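Paid tasters and kitchen diarists wanted - Akolgo lunch study

Home cooks, packed lunch makers, people who eat the same sandwich every day. We want you. Starts August.

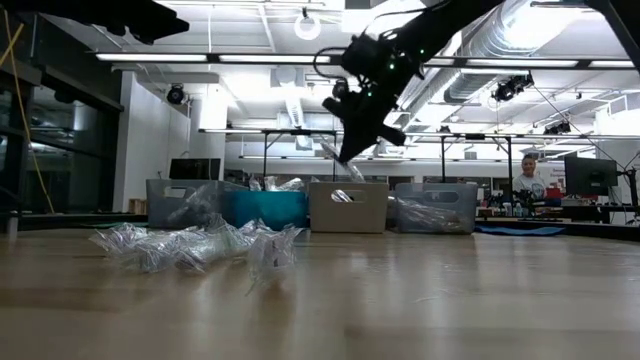 What it is

We're a small food writing outfit putting together a book on everyday lunches, working title Cindine. Not restaurant food. What people in ordinary houses and flats eat between 12 and 3, what it costs them, what gets left over. Need people to keep a lunch diary and then come and eat with us twice.

Who we're after

Anyone over 18 who makes their own lunch at least four days a week. Shift workers very welcome (your lunch might be at 2am, still counts). Students, carers, retired people, people with small kids. No cooking skill needed, beans on toast is fine. We're short of people who cook for one and people who cook for five or more, so if thats you please do write.

Sorry, can't take anyone who works in food marketing, or anyone who did the breakfast round with Olesia last year.

What you'd do

Keep a diary for 9 weeks. Paper or phone, your choice. What you ate, when, rough cost, who with. Five minutes a day, less once you're in the swing of it. Missed days are ok, just leave them blank and don't make them up afterwards.

Send us one recipe in your own words. Scribbled is good. We'd rather have "a big spoon" than grams.

Come to two group lunches at Kornus House, second floor, there's a lift. First one is a soup and bread tasting, second is leftovers. Both start at 12.30 and finish by 3. Tell us about allergies BEFORE the day please, not at the table.

One phone chat with Eduardo Lagman near the end, half an hour or so.

What you get

£300 in total. £80 after the first group lunch, the rest when the diary is handed in. Bus or train fares on top, keep your tickets. Lunch on both days obviously. Copy of the book when its out, and your name in the back if you want it there. Use a made up name if you'd prefer.

If you drop out before the first lunch theres no payment, drop out after and you keep the £80.

How to apply

Email or a note through the door at Cotus Books (blue letterbox, side entrance). Tell us:

Your name and a phone number
Which part of town you're in
What you had for lunch yesterday, truthfully
Anything you can't or won't eat
Whether you can do weekday lunchtimes

No CV. No photos of plates needed at this stage.

Adwoa Ayaaba is going through the replies and will ring people back, usually early evening. 12 places left in this round. If we're full we'll ask if you want to go on the list for suppers, which Mohammed-Awal Ankrah is running over the winter, same sort of thing but shorter.

Questions about payment or benefits, ask for Amerley Kpodo. She's in most mornings until 11.

Diaries get posted out as soon as your place is confirmed, so please include a full adress with postcode when we ring.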